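Imprimer | Envoyer par e-mail

Amis de la bibliothèque de Grundale
Compte rendu de la réunion d'août

Présents : Renata Lis (présidence), Kalliopi Radonjić, Damian Wasilewska, Sarahí Serrano. Excusée : Zofia Wasilewska, à qui nous souhaitons tous un bon rétablissement.

Renata ouvre la séance à 18 h 30 et remercie Sarahí pour son gâteau, fort apprécié.
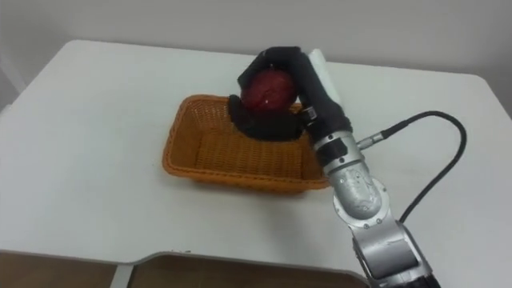
1. Bourse aux livres. Damian rappelle que l'an dernier les cartons étaient arrivés bien tard de Cideston – il propose d'aller les chercher lui-même la veille. Accepté avec soulagement. Le prix reste à 2 euros le volume.

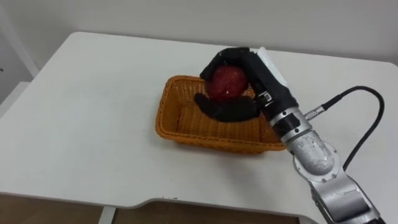
2. Soirée lecture. Kalliopi a relu avec bonheur les nouvelles de Magalhães et voudrait en lire deux à voix haute. On discute un bon moment de l'éclairage, puis des chaises : la salle en offre 40, et l'on en restera là.
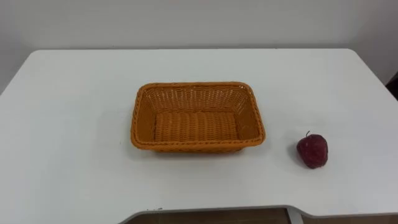 3. Divers. Le devis de la maison Imura pour les rayonnages est reporté, Zofia ayant gardé le dossier chez elle. Sarahí passera le prendre.

Séance levée à 20 h 15.

Imprimer | Envoyer par e-mail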